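Print this page | E-mail this page

Trorevell course notes, part 2: frames that move faster than the tracker

Welcome back, everyone! Last time we had our pose tracker running nicely on slow clips, and I promised we would spend this session being a little less kind to it. Please have the Hadgu viewer open and load the cloth clip, all 2,050 frames of it, then jump to frame 600 and stay there for a minute before you run anything.

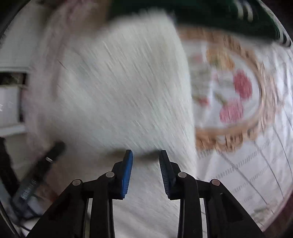
Frame 600: gripper open, white sheet blurred against the patterned cloth.

The finger pads still have usable edges, while the sheet is mostly diagonal streaks, so a feature matcher will happily latch onto the printed flowers instead (mine did, more than once). For homework, write a blur score for each image patch, lower the weight of the bad patches, and compare your two trajectories in the viewer. Take your time with it, and do bring your plots along, even the ugly ones!

E-mail the instructor | Print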